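4.2 Color terms in the free-text field

The stock records kept at Stetden and Kotholm share a fixed set of codes for size, material and supplier, but color is entered as free text. The sample of 1,000 records drawn for this section was limited to entries with at least one color word. After spelling variants were merged (gray/grey, off white/off-white), 35 distinct terms remained. The merged list was checked by Hanrahan and Czarnecka separately, and differences were settled by going back to the original entry.

The distribution is steep. Basic terms in the usual sense – red, green, blue, pink and so on – account for most entries at both sites. The remaining terms are mainly compounds with a lightness modifier ("light green," "dark blue") and a small group of names copied from supplier sheets. The copied names are a problem for retrieval. A clerk who searches for "pink" will not find an item entered under the supplier's own name for the shade, and the Bjarnason catalog software in use at both sites does not map one to the other.

Modifiers were used unevenly. Stetden clerks added "light" or "bright" mostly when two similar items were stocked at the same time, and left the modifier out once the second item had been discontinued. Kotholm clerks kept it. As a result, the same product may appear as "green" in one set of records and "bright green" in the other, with matching supplier codes. We treat these as one color category in the counts that follow but as separate terms in the retrieval test.

Patterned goods were coded by ground color only. A pink carton with small prints in other colors is therefore "pink," and a basket molded in a single color raises no question at all (Figure 2).

Figure 2. Ground color as coded: pink for the box (first and third panels), green for the basket (second panel).

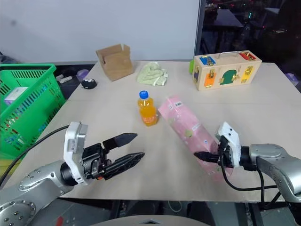
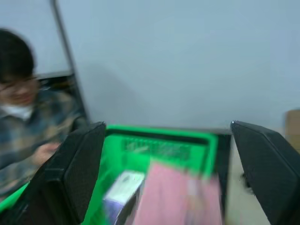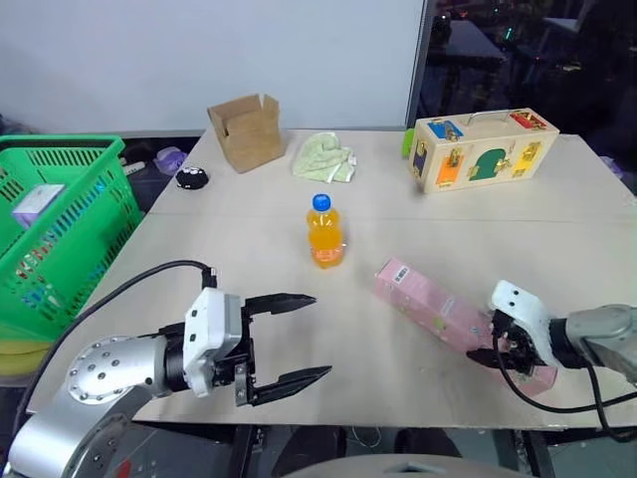 Mihret Tefera objected, on reading a draft of the coding guide, that ground color is a printer's notion and that clerks name whatever color they would use to tell the item from its neighbor on the shelf. On that view a white carton with a large red logo should be coded "red" if the cartons next to it are plain white. The objection has some support in the records. Several Kotholm entries for Brorov cartons give the logo color alone, and these were the entries on which the two coders most often disagreed.

We kept the ground-color rule for two reasons. It can be applied from the supplier sheet without knowing how the shelf was arranged when the entry was made, which the records do not preserve. It also keeps the categories comparable with those in Section 3, where the items were plain. The cost is that a mismatch between clerk and coder on a patterned item cannot be read as a clerk error – it may reflect a different and quite workable rule. Mismatches on patterned goods are reported separately for this reason and are left out of the agreement scores.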